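Progress report, February
Card payments for market traders, Zitholm
Prepared for the Stitetti Fund by Gönül Bozkurt

Dear friends at the Fund,

I'm glad to be writing with mostly good news this time, and I hope you'll forgive me if I go on a bit, as there is a lot to tell. When we last reported, only 7 of our traders were taking cards. We now have 13 up and running, out of the 30 we promised you by the end of the grant, and the mood at the Friday market is so much more cheerful than it was in the fall!

The biggest help has been moving everyone over to the Likach readers. They are small, they hold a charge through a full day of selling, and the monthly statement fits on one page (our traders had a few choice words for the old ones). Dönmez, who process the payments for us, agreed to drop the monthly minimum for seasonal stalls, so a grower who stops selling in winter pays nothing until she comes back.

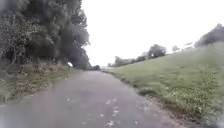
Getting people through the paperwork has been slower than I'd like. The application asks for a business bank account, and a good many of our traders have only ever used a personal one. We've been sitting down with them one at a time, usually over coffee before the market opens, and going through the forms line by line. Two applications are still waiting on identity checks, and I call Dönmez about them more often than they probably enjoy.

We also had one disputed sale, over a wool blanket, which was settled in the trader's favor. It did show us that people need a better habit of keeping receipts, so I've added that to the training session.

On money, we are within budget. I'd like to ask your permission to move what's left in the printing line over to spare readers, as we have 2 on the shelf and would feel easier with a few more before the spring crowds. If you could let me know before we place the next order, I'd be very grateful.

With warm thanks, as always,
Gönül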